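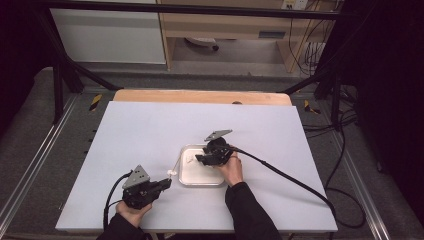 Lunberg Acoustic Review Set

Data card and README, second revision

What you get

The set holds 800 short reviews of instrumental guitar albums, each with a genre label and a score out of 100. The text comes from the archive of Flindale, a small webzine that covered self-released acoustic and folk records until it ran out of money. Plornadau, the label that bought the archive, agreed to let the reviews out for research use. It did not agree to release the audio, so please stop asking for it.

Before you train anything on this, read the next two sections. Most of the complaints we got on the first revision came from people who had skipped them.

About the scores

I don't trust them much. Flindale had no written scale. Only 59 reviews in the whole set score below the halfway mark, and I doubt that the other records were all that good. Small webzines live on free copies sent in by the artists, and it shows. A reviewer who hated an album mostly didn't review it.

The scores were also entered after the text, sometimes by an editor who may not have heard the record. There are reviews that call an album "pleasant enough in the background" and hand it a score in the nineties. We left these alone. If you want to predict scores from text, go ahead, but a good result may only mean your model has learned the house manners.

About the genre labels

There are 9 labels: fingerstyle, folk, Celtic, blues, jazz, classical, ambient, flamenco and other. The first revision had more, and they were a mess. "Progressive folk" and "folk progressive" both existed, with different albums in each.

Hudec, the tagging tool we used for the merge, picked a label from the review text. It is easily fooled. Any mention of rain or the sea pulls a record toward ambient, and a reviewer who compares a player to a blues legend can drag a lute album into blues. We fixed the ones we noticed. I would not claim we noticed them all.
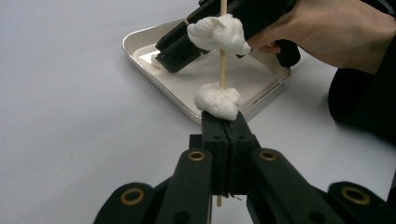 Files

reviews.csv – one row per review, UTF-8, with a header line
labels.csv – review id, old label, merged label
splits.txt – train and test ids, split by artist so that no artist is in both

Track titles are kept as printed, including the misspelled ones. Line breaks inside a review are stored as a single space.

Known problems

Some reviews repeat whole sentences from the press sheet. We have no reliable way to find them, and the similarity script in the first revision flagged so many honest phrases that we took it out.

Release years are missing for many of the home-recorded albums. Don't fill them in from the review month. Flindale was often very late.

Terms

Research and teaching only. Keep the Plornadau notice with any copy, and say which revision you used when you report numbers.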